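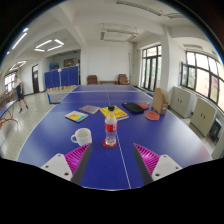

Finally got through the Stundley awards-night kit, the boxed one for hosting your own Oscar party, and I have opinions. In the box: ballots, a host script, a deck of category cards, a scoring wheel and a fake gold envelope for each of the big prizes. You need a lot of flat space. A blue table tennis table with the white line running down the middle would do nicely, one team per side, cards along the line. Our coffee table did not cut it.

Ballots first. Good thick paper, readable in dim light, and somebody at Stundley clearly watches the show. Sound mixing gets the same space as Best Picture. I liked that. Guests less so — most people skipped straight to the acting races.

The host script is the weak part. 20 pages, way too many. Jokes about long speeches, then more jokes about long speeches. We used 3 of the pages and dropped the rest before the first commercial break. The Brirnen kit I had last year gave you a single card of prompts and that was plenty.

Scoring wheel: fiddly. Sticks when you turn it past 7, and you have to lift it off the peg and start over. Pencil and paper by the time they got to the screenplays.

Envelopes are great tho. Proper snap when they open. Kids fought over them.

Vornska sells a cheaper set, no wheel, no script, better cards. Özkan has one too but it's all trivia, no ballots, so not realy the same thing.

Would I buy Stundley again? For the ballots and envelopes, maybe on sale. Full price no. 3 stars out of 5, and get the refill pack if you have more than one TV room going — the box only has 2 pencils.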